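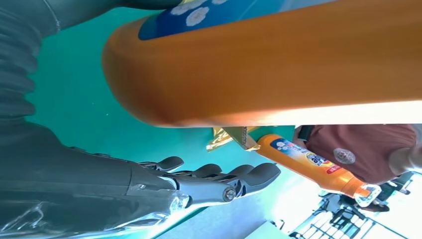 From: Brenda Rowbotham
To: Bukdale household list
Subject: Re: Detergent, big bottle or small?

On September 20, 2020, Marius Chiriac wrote:
> We've gone over to the large orange bottles and I don't see us
> going back. Less plastic, less lugging, and it works out at 13p
> a wash. The small ones are only good for holidays.

Marius, 13p a wash by whose measure? If it's the maker's, they're assuming a level capful, and I've yet to meet anyone who pours one. With a big bottle you tip, it glugs, and in goes double.

I kept a tally on the last small one and got 6 more washes than the label promised, mostly because I could hold it steady in one hand. I'd want to see the same from a large bottle before I believed in any saving.

As for less plastic, has anyone weighed the empties? Temitope said she would in December and I never saw a figure.

Also, does the big one fit under your sink upright? Mine would have to lie on its side, and I don't trust the caps.

Brenda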